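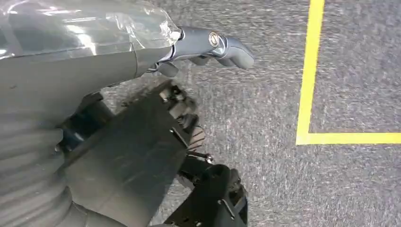
Husterance is a table of written notes on how goods were packed when they reached the Warkon receiving dock in Nevomthorpe. Each row is one delivery, and each note was typed by the person who opened it. The notes are short and deal with wrap, padding, boxes and tape, and with what was wrong with them. A loose sheet of clear plastic film, crinkled and bunched up at one end like the one on the gray forearm, is coded FILM-L in this table. Film pulled tight against the item is FILM-T. The two codes were one code in the first release, which made the column close to useless, so please check which release you have before comparing anything.

What is in the folder

notes.csv has the main table, 869 rows and 19 columns.
codes.csv has the list of packing codes with a one-line meaning for each.
suppliers.csv matches supplier numbers to a region and a goods category. Supplier names are not given.
changes.txt lists every edit made after the first release.
check.py counts rows and looks for codes that are not in the list.

All files are UTF-8 with commas and Unix line endings. Open notes.csv in a spreadsheet with care. Some spreadsheet programs turn box numbers such as 3-11 into dates, and saving the file afterward makes that permanent.

Where the notes come from

The dock kept its receiving log in a program called Do, which is mostly a to-do list with a free text box under each item. It was never meant for this. Staff closed an item when a delivery was put away, and whatever was in the text box at that point is what we exported. Notes were not edited for spelling. "Bublewrap," "bubble rap" and "bw" are all in there, and all carry the code BUB.

Deliveries before 7 a.m. went through the side door and were logged on paper. They are not included. This leaves out most of the bread, produce and dairy suppliers, so the table says very little about insulated boxes or ice packs.
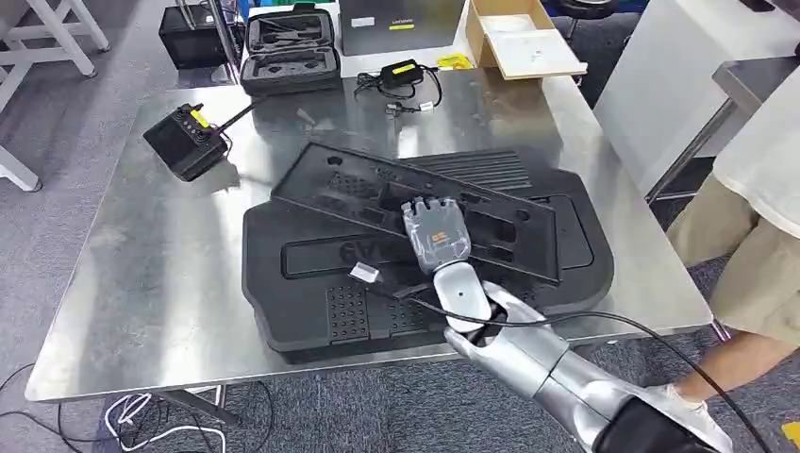 Main columns

row_id: a number, unique, never reused.
supplier_no: matches suppliers.csv.
weekday: the day the item was closed in Do. This may be later than the day it arrived.
outer: the outer container. Box, crate, bag, pallet, tube, none.
outer_state: good, dented, torn, crushed, not noted.
wrap_code: one code from codes.csv.
pad_code: one code from codes.csv.
tape: yes, no, not noted.
orient_mark: whether the note mentions a "this side up" mark.
note_text: the note as typed.
reader_a and reader_b: the wrap code chosen by each of the two readers.
final_by: which reader's choice was kept, or "both."

The remaining columns are explained in codes.csv under the heading "other." They are mainly flags for things like a missing packing slip, and most of them are empty most of the time.

Codes for wrap and padding

There are 11 codes. FILM-L and FILM-T are described at the top. BAG is a closed plastic bag, sealed or folded over. PAPER is any paper used as wrap, including newspaper. BUB is bubble wrap. CLOTH covers blankets, felt and fabric sleeves. FOAM-C is foam cut to shape, and FOAM-S is foam sheet or loose pieces. FILL is peanuts, shredded paper and air pillows. NONE means the note says there was no wrap or no padding. NN means the note does not say.

NONE and NN are different and should stay that way. A note reading "lamp, fine" is NN. A note reading "lamp just rattling in the box" is NONE for padding and NN for wrap.

When a note names two kinds of padding, the one closest to the item was kept. The second is still in note_text if you want it.

How the coding was done

Two readers worked through the notes separately and then met on Friday afternoons to go over the rows where they differed. Neither reader had seen the goods. They had the note and nothing else. The first 40 rows were used for practice and were coded again at the end. Those rows carry a 1 in the practice column, and you may want to drop them if you are measuring agreement.

Most disagreements were about foam. People at the dock wrote "foam" for everything from a molded insert to the thin white sheet around a dinner plate. Where the note gave no clue, FOAM-S was used. This means FOAM-C is undercounted, and we don't know by how much.
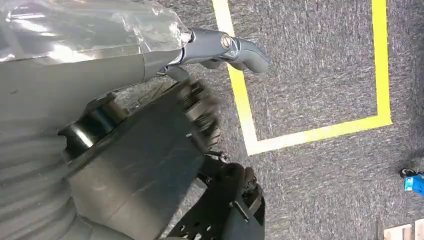 Known problems

Row 19 is a test entry that was left in so the row numbers would not shift. Its note_text is "test test." check.py skips it.

Late June is thin. The dock was short-staffed and many items were closed with an empty text box. Empty notes were exported and are coded NN throughout.

The word "wrapped" on its own was coded NN for wrap in the current release. In the first release it was FILM. If you are using older results, this change will move your totals more than anything else in changes.txt.

A few suppliers changed their packing partway through. The table has no column for that, though it can be seen in the notes.

Uses

The table has been used to try out spelling cleanup and simple text sorting, and it is about the right size for a class exercise. It should not be used to rank suppliers. A supplier with many complaints may simply have had its deliveries opened by someone who wrote more.

License and corrections

The files may be copied and changed, with credit to Warkon. Send corrections with the row_id and the column name. Corrections to note_text are not accepted, including spelling.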